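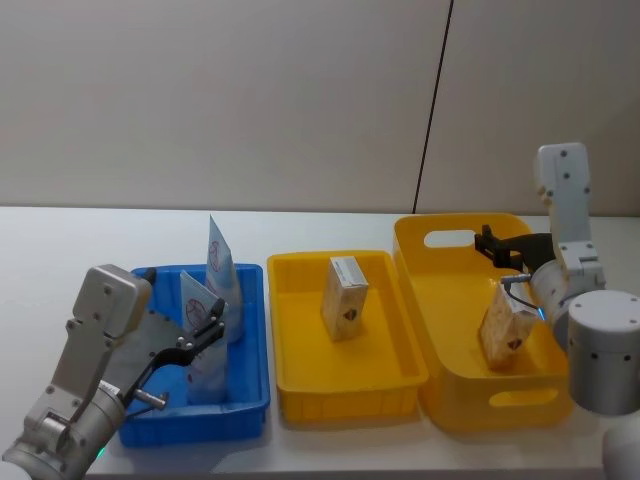

Hello from the Povard workshop, where I've spent most of July steering two arms at once and learning which of my thumbs is the slow one.

The job we're teaching is sorting small packaged goods into trays. One person drives, the arms follow, and every run gets saved so the Zindotham model can learn from it later. We're at 240 good runs so far and the target is 900, so yes, there's a long way to go! I had a go at recording on Wednesday and threw out my first 3 attempts (I kept bumping the tray, very annoying).

Boxes are pretty friendly. They have flat sides and they stay where you put them. The tubes are another story – squeeze too hard and they bulge, squeeze too little and they slide right through the fingers. The bit I like best is when both grippers are on the same tube. You have to close one hand fully before you even think about opening the other, and if you rush it the model will learn to rush it too. My advice to new drivers is to go slower than feels natural and breathe.

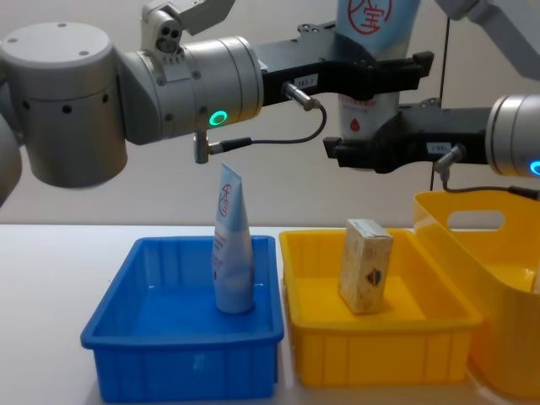 Want a turn at the controls?

We're opening up evening slots in room 3603, and the folks at Karska are lending us a second set of hand controllers. You don't need any experience, just a bit of patience and shoes you can stand in for an hour. The sign-up sheet is on the Kovačević lab door – mornings are already full, sorry!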